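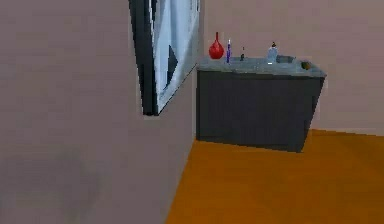
A framed picture on a pinkish-mauve wall, in a computer-made view of a room.

Tenants in Plollness will be allowed to paint their walls

23/01/2018

People who rent their home from the housing company Torvik in Plollness will soon be able to choose the colour of their own walls. The company has decided to end a rule which said that all rooms must stay white for the whole time of the rental.

The new rule starts in May. It will apply first to the flats in the Jovesham quarter, where Torvik owns five buildings. The other tenants in the town must wait until the company has seen how the change works in practice.

Until now, a tenant who painted a wall had to pay for making it white again when moving out. The cost was taken from the deposit, and many tenants have complained that the sum was too high. In one case last year, a family lost the whole deposit after they had painted a child's bedroom yellow.

"We received the same question again and again," says Gudrun Sæther, who is head of rentals at Torvik. "People live with us for many years. They want that the home looks like their home, and I understand this very well."

Under the new rule, tenants can choose between 33 colours. The list includes several greys and greens, some light blues and a small group of reds and pinks. Black and very dark brown are not included, as they need too many coats of paint to cover. Ceilings, doors and window frames must remain white.

The tenant has to send a short form to the company before the work begins. On the form one writes which room will be painted and which colour is chosen. Torvik promises to answer within two weeks. If no answer has come after this time, the tenant may start.

The paint will be sold by Fovach, a shop in the main street of Plollness. Tenants who show their rental contract will get a discount of 30 per cent on the colours from the list. It is also permitted to buy paint in another place, but it must be a water-based paint for indoor use, and the receipt should be kept.

Those who do not wish to paint by themselves can order the work through Torvik. The price will then be added to the rent and divided over the year. The company has not yet said how much it will cost for each room, but a price list will be sent to all households in Jovesham together with the next rent bill.

The rules for moving out will also be different. A wall in one of the permitted colours can stay as it is, if the paint is even and without damage. The next tenant will then take over the flat with the colour on the walls, and can paint it again if he or she does not like it. Only walls which are badly painted, or which have a colour outside the list, must be made white at the cost of the tenant.

Holes in the walls are another matter which has caused discussion. Tenants were allowed before to put up two hooks in each room, and this limit now disappears. Pictures, mirrors and small shelves can be hung freely on all inside walls, but not on the tiles in the bathroom. Heavy shelves and kitchen cupboards still need a permission. The holes should be filled before moving out, and filler can be collected without payment at the office of Torvik.

The tenants' association in Jovesham is mostly satisfied. It had asked for the change already three years ago, but the company answered at that time that it would be too expensive. The association would have liked that the rule included wallpaper too. Torvik says no to this for now, and explains that old wallpaper takes a long time to remove and can hide damp in the outer walls.

There is also some worry among the tenants about who will decide if a wall is painted well enough. The association wants that the inspection is done together with the tenant and that photos are taken on both sides. Gudrun Sæther says that the company agrees with this and that a new inspection form is being prepared.

An information evening will be held in the common room in Jovesham before the rule begins. Samples of all the colours can be seen there, and also at the office of Torvik during the usual opening hours.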